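Revised Guidance on Wrist Clearance for Robots in Shared Work Areas

The Dultilska working group on service robotics has issued a revised edition of its good practice guide for robots fitted with jointed hands. The new edition takes effect in March and replaces the text that member sites have used for the past two years.

The main change concerns the space kept free at the wrist and hand when a robot works near racks, shelves and counters. The earlier guide set one clearance for all tasks. The revised text sets 3 classes, according to whether the robot is reaching over a surface, reaching into a rack or passing between fixed furniture. Sites must record the class for each task before the task is first run at full speed.

The group reviewed 386 incident and near-miss reports sent in by members. Contact between the back of the hand and a fixed edge was the most common entry. Reports of dropped items were fewer, and most of them came from sites where grip pads were not inspected on a set schedule. The guide now calls for a check of pads, finger joints and exposed cables every 14 days, with the result signed by the shift lead.

"Members asked for a rule that an operator can apply while standing at the counter," said Mereana Cartwright, who chaired the review. "The old table required a drawing of the room."

Two requirements carry over without change. Operators must be able to reach a stop control from any point in the shared area, and small items left on counters must be included in the risk assessment along with fixed equipment.

Comments on the draft were received from Zorum, Riquelme and Seltberg, and the group's replies are printed in the annex. Member sites should send questions on the transition to the working group office before the end of the notice period.

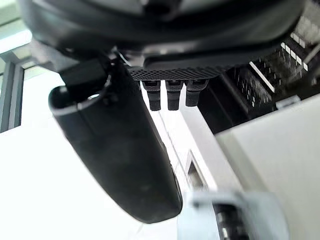
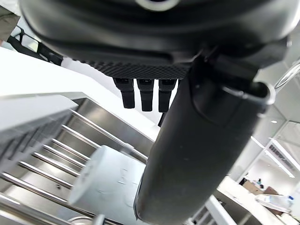

Robot hardware at close range, with racks and white work surfaces nearby.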